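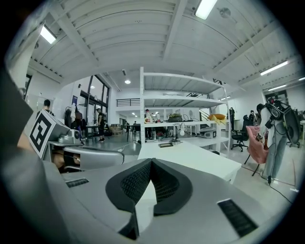
The Skultton relay mast stops carrying analog television on May 19, 2023, and the questions below are the ones received most often by the Girnwood Broadcast Licensing Office. Answers apply to households, landlords and small businesses in the Skultton and Mallby coverage areas. Questions about workplaces are grouped near the end; a workshop with a high ribbed ceiling, for instance, is treated the same as an office for license purposes, though its antenna may need a different mounting. The text was last revised in April.

## Switch-off and reception

**Which transmitters are affected?**

Only the Skultton main mast and its Mallby repeater. The Jurčo transmitter moved to digital in an earlier phase and is unchanged.

**Do I need a new television?**

Not if your set has a built-in digital tuner. Older sets need an external decoder connected by HDMI or by the composite input. Sets with only an RF input need a decoder that includes a modulator.

**Will my present antenna work?**

In most cases, yes. The digital multiplexes use the same UHF band and the same polarization as the analog service. Antennas cut for a narrow channel group may lose the second multiplex. If the decoder reports signal strength above the minimum but quality stays low, check the downlead and connectors before replacing the antenna.

**How do I retune?**

Run a full scan from the installation menu. A partial or "update" scan does not remove the old analog entries, and some decoders then show the wrong channel numbers. National channels start at 1. The regional channel is on 6, and the radio services begin at 201.

**I live between two masts. Which one will the decoder choose?**

Most decoders keep the stronger signal, but a few store both and place the duplicates at the end of the list. Use manual tuning if you receive the wrong regional news – the frequency table is posted at the Girnwood office.

## Decoder subsidy

**Who qualifies?**

Households on the basic income register, and registered residential care homes. One decoder is allowed per household. Care homes may claim one per occupied room.

**Can I buy the decoder first and claim later?**

Yes, if the model is on the approved list and the receipt shows the model number. The claim goes on Form 113. Claims for models not on the list are refused, and there is no appeal on that point.

**How many claims are still open?**

The office had 293 open claims when this page was revised. They are handled in order of receipt. Calling does not change a claim's position.

**Does the subsidy cover installation?**

No. It covers the decoder only. Antenna work, cabling and wall mounts are paid for by the household.

## Workplaces and shared buildings

**Does a business need its own license?**

A business needs one license per address if any receiver on the premises can show live broadcasts. Computer monitors without a tuner are not counted, unless they are used to watch a live stream of a licensed channel.

**Who is responsible for a shared antenna?**

The building owner. Tenants should send reception complaints to the owner first – the office accepts a complaint only with a copy of that letter attached.

**Our wireless microphones share the UHF band. Can we keep using them?**

Possibly. Frequencies vacated by analog television are not free for general use. Check the tuning range printed on the equipment and apply for a frequency permit before the switch-off.

**Who signs off on exemptions?**

Exemptions for technical equipment are signed by Matúš Zelenák, spectrum officer. Send the application on paper or through the office's online form. Applications by phone are not accepted.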